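Des blocs, des bacs et de la couleur – la galerie de l'été

Coltura – 25 août 2019

J'avais promis une galerie avant la rentrée, alors la voilà ! Tout un été de petits blocs rectangulaires, à les sortir des bacs, à les aligner, à les empiler, à les faire tomber et à recommencer. Pour ceux qui arrivent par hasard sur cette page : Coltura est notre atelier de construction, on y joue avec des blocs longs et étroits, tous du même format, et on adore ça. Pas de tenons, pas d'aimants, pas de colle. Ça tient par le poids et par la patience, et quand ça ne tient plus, on entend tout de suite dans quel coin de la pièce ça s'est passé.

Les légendes sont de moi, les remarques sont des uns et des autres. J'ai regroupé par sujet parce que l'ordre des dates ne ressemblait à rien (on refait trois fois la même tour en juin et plus du tout ensuite).

Les couleurs

Rouge et vert, c'est le duo de la saison. On avait commencé avec du bleu et du jaune, très joli aussi, très plage, mais le rouge à côté du vert a quelque chose de franc qui fait lire une construction de loin. Dès qu'on alterne les deux sur un mur, l'appareillage saute aux yeux et on repère la moindre rangée décalée. Annapurna Naidu a même proposé de ne plus travailler qu'en deux couleurs jusqu'à l'hiver. Je suis pour, j'avoue, même si je sais qui va me réclamer ses bleus.

Il y a vert et vert, d'ailleurs. Dans un même lot on trouve des blocs bien sombres, d'autres plus vifs, et quelques-uns qui tirent vers le gris. Au début je voulais les séparer. Quelle idée ! Les nuances font tout le charme d'un grand aplat, et une façade en vert parfaitement uniforme m'ennuie au bout de deux minutes.

Le modèle Kaimal

C'est notre motif préféré et je le montre à chaque occasion. On pose un rang rouge à plat, un rang vert par-dessus en décalant d'une demi-longueur, puis un rouge debout à chaque extrémité, et on referme par un vert. Répété sur toute la largeur, cela donne une frise avec des fenêtres régulières. Le Kaimal se monte très bien à deux, chacun partant d'un bout, à condition de s'être mis d'accord sur le milieu. (Nous ne nous mettons jamais d'accord sur le milieu.)

La version longue prend 100 blocs. Le jeu complet en contient 103, ce qui en laisse tout juste de quoi rattraper une erreur de calcul. J'ai déjà eu besoin de cette marge, plus souvent que je ne voudrais l'écrire sur cette page.

Les bacs

On parle toujours des constructions et jamais de ce qu'il y a avant et après, alors que j'ai une vraie tendresse pour les bacs ! Un bac ouvert, un fond gris, quelques blocs de travers : je trouve les couleurs plus belles là que partout ailleurs. Le fond marque vite, il prend des traces et des rayures en diagonale, et le rouge posé là-dessus ressort comme une allumette.

Rouge, vert, et un vert presque gris pris entre les rouges. Le deuxième bac est juste derrière, bord contre bord.
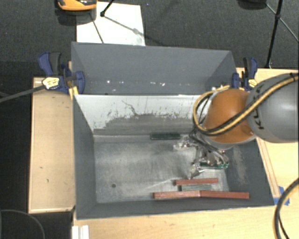

Mafalda Rebelo trouve qu'on devrait garder un bac par couleur, que cela ferait gagner un temps fou au moment de monter un rang, et qu'elle en a assez de fouiller pour dénicher le dernier vert. Elle a sans doute raison pour la vitesse. Moi j'aime le mélange, j'aime piocher, et je lui ai répondu que fouiller faisait partie du jeu. Le débat reste ouvert, écrivez-nous si vous avez un avis, on les lit tous.

Deux bacs accolés, en tout cas, c'est ce que je recommande à ceux qui se lancent. Dans l'un ce qui attend, dans l'autre ce qui est passé entre les mains. Avec un seul grand contenant on finit toujours par creuser un trou au milieu et par oublier les bords, et les blocs couchés contre la paroi ne voient jamais le jour. Pensez à secouer un peu, ou à commencer par les coins.

Les murs

Le mur, c'est l'exercice de base et je ne m'en lasse pas. On croit que c'est facile et puis le sixième rang part légèrement à gauche, personne ne l'a vu, et tout ce qu'on pose ensuite suit la même pente. Mon conseil de l'été : s'accroupir tous les deux rangs et regarder le mur par la tranche. On voit tout de suite le bloc qui dépasse, et il suffit en général de le repousser du bout du doigt, très doucement, en retenant sa respiration.

Le plus beau mur de la saison est celui de la version Hudlow, avec des rangs à plat serrés en bas et des rangs sur chant de plus en plus espacés en haut. L'effet est superbe, presque une dentelle ! Il faut environ 6 minutes pour la base et une éternité pour le dernier rang. Annapurna l'a monté en vert avec une seule ligne rouge au tiers de la hauteur, et je l'ai trouvé si réussi que j'ai demandé qu'on le laisse debout jusqu'au lendemain.

Les ponts

Difficiles, les ponts. Avec des blocs sans aucune accroche on est obligé de passer par l'encorbellement : chaque bloc avance un peu plus que celui du dessous, et on charge l'arrière à mesure. Un peu trop de longueur devant, pas assez de poids derrière, et tout bascule dans un bruit magnifique. J'ai pris goût à ce bruit.

Le pont Skovach est notre fierté. Deux culées rouges, un tablier vert, et au centre un unique bloc qui ferme l'ensemble. On l'a raté je ne sais combien de fois, avec les deux moitiés qui se regardaient sans se toucher, à un ongle près. Puis Mafalda a eu l'idée de commencer par le tablier, posé sur des cales, et de construire les culées en dessous. Depuis, il se referme presque à chaque tentative – et je continue d'applaudir.

Les spirales

Une découverte de juin ! On empile en tournant d'un petit angle à chaque étage, toujours le même, et la colonne se met à vriller toute seule. En alternant rouge et vert on obtient un ruban de chaque couleur qui s'enroule autour de l'autre. C'est la construction qui plaît le plus aux visiteurs, et c'est aussi la plus reposante à monter, presque un tricot. Essayez avec un angle minuscule, plus petit que ce que vous dicte l'instinct. La spirale sera plus haute, plus douce à l'œil, et elle pardonnera mieux les hésitations.

Pour les courageux, il existe une variante double, avec deux colonnes voisines qui tournent en sens contraire. Je n'en ai pas encore réussi une qui me plaise vraiment. Ce sera pour une prochaine page.

Ranger

Oui, une rubrique sur le rangement, et je l'écris avec plaisir. Démonter par le haut, rang après rang, c'est sage. Retirer un bloc tout en bas et regarder, c'est mieux. On ramasse ensuite à pleines mains et on remet dans les bacs. Vérifiez sous les meubles avant de partir : un bloc vert sombre dans un coin peu éclairé disparaît complètement, les rouges au moins se laissent retrouver.

Pour le nettoyage, un chiffon légèrement humide et du papier absorbant derrière. Pas de produit, les surfaces deviennent glissantes et les tours s'en ressentent pendant des semaines. On l'a appris sur un Hudlow à moitié monté, qui s'est couché comme un jeu de cartes.

La suite

À la rentrée on attaque les voûtes. J'ai des croquis partout, sur des enveloppes, au dos des tickets, et je ne sais pas encore si une vraie voûte est possible avec un format aussi allongé. Annapurna penche pour le oui, Mafalda veut d'abord régler la question des bacs. Si vous avez des modèles à proposer, un nom à leur donner ou une astuce pour les angles, laissez un mot sous cette page, je réponds à tout le monde, parfois un peu longuement.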